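3. The table and its surround

3.1 Purpose of the surround

The study reported in this paper asks how readily people name small household articles when these are seen on a plain dark surface. Earlier work at Plolosside used ordinary kitchen and dining tables, and the answers given by respondents were found to depend a good deal on what stood behind the articles. A tea towel lying near a sink was named promptly. The same towel on a desk was called a rag, a napkin or a piece of packaging. It was therefore decided that the present study should take place at a table from which the ordinary signs of a room had been removed as far as was practicable.

The arrangement adopted is shown in Figure 2. It consists of a square black tabletop enclosed within a dark metal frame, with black fabric walls on three sides. Two thin cables cross diagonally against the fabric. The remaining side was left open for access. No claim is made that the surround is new in principle, as draped tables have long been used by those who photograph small goods for sale, and the present design borrows freely from that practice.

3.2 Tabletop

The tabletop is square so that an article may be turned through a quarter turn without its relation to the edges being altered. Its colour was chosen after a short trial in which grey, cream and black surfaces were compared. On the cream surface, pale crockery and folded linen lost much of their outline. On the grey surface the outline was kept, but shadows were heavy and several respondents mistook them for stains or spilt liquid. Black gave the clearest outline for white and light-coloured articles, which make up the greater part of the collection.

The choice has a cost. Dark articles are harder to make out on a dark table, and black socks, a dark oven glove and the handles of certain utensils had to be left out of the main series. Results for these are not reported. Readers who wish to work mainly with dark articles would be better served by a lighter surface, and the findings in Section 4 should not be carried over to them.

The surface was wiped with a damp cloth at the start of each session and again when crumbs or lint could be seen. Lint proved to be the more troublesome of the two. Towels and dish cloths shed a fine white fibre which shows very plainly on black, and in the first week a number of respondents remarked on the fibre before they remarked on the article. A soft brush was kept by the table from then on.

3.3 Fabric walls

The fabric was supplied by Sistano in a single length and cut on site. A matt finish was specified. A sample with a slight sheen had been tried first and was rejected by Helju Vaher, who was responsible for the fitting out of the room, on the grounds that every crease in it caught the light. The hems were weighted and the walls were steamed once after hanging. Some creasing returned over the period of use and was accepted.

The walls rise well above the table. An earlier version ended a short distance above the surface, and respondents could see shelving, a door and part of a notice board beyond it. Their answers showed the effect of this. A ladle placed on the table while the shelving was in view was described by two respondents as belonging in the cupboard, a remark which none made once the taller walls were in place. In a study of naming, remarks of that kind are a distraction, although they may be of interest to those concerned with how people tidy.

Care of the fabric followed the supplier's directions. It was brushed downwards on Tuesday of each week and was not washed during the study.

3.4 The collection of articles

The collection comprised 100 articles in everyday use, chosen from the Isero household list by Rimantas Vaher. They fall broadly into four kinds: cloths and small linens; cups, bowls and other vessels; utensils; and wrappings or containers of the sort that are kept for a time and then thrown away. Articles were bought new where possible. Cloths were washed twice before use to take out the stiffness of the finish, which had otherwise caused them to stand up in folds that a used cloth does not make.

Particular attention was given to soft articles. A cup has much the same shape each time it is set down, whereas a dish cloth may be flat, folded, bunched or hung over something else, and the name it is given changes accordingly. Four states were laid down for each soft article: flat, folded once, folded in quarters, and crumpled. For the crumpled state the article was gathered in one hand, closed firmly and released over the table from a low height. It was then left as it fell. Attempts to tidy a crumpled cloth into a more typical shape were discouraged, as those setting out the articles did not agree on what a typical shape would be.

White articles bearing a coloured pattern or printed mark were recorded separately. In the trial these were the ones most often confused with each other, especially when only part of the pattern showed. A patterned cloth, when gathered, may present the same broad appearance as a printed cup seen from one side, and respondents who gave a wrong name commonly gave it with some confidence. The matter is taken up again in Section 4.3.

3.5 Setting out and recording

Each article was entered in a ledger before the session began, together with its state, its position on the table and any article placed near it. The Mockus scheme of position names was followed, in which the tabletop is divided into a centre, four sides and four corners. The scheme is coarse, but it can be learned in a few minutes and was applied in the same way by all those taking part.

In all, 700 arrangements were set out and 3000 names were collected. Sessions were held in the afternoon throughout November. Where a respondent offered more than one name, the first was taken as the answer and the others were noted in the margin. Answers such as "a thing for the kitchen" were kept as given and were not converted into a more exact term.

Between sessions the articles were stored by kind in lidded boxes, with the soft articles laid flat. This was a matter of some practical weight. Cloths stored in a heap kept their creases into the following session, so that the flat state was no longer properly flat, and the entries for one early session were set aside for this reason and the arrangements repeated.
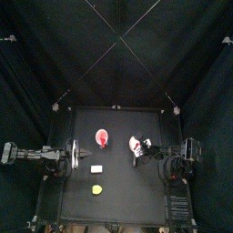

Figure 2. The square black tabletop and its black fabric walls, with the crossed cables.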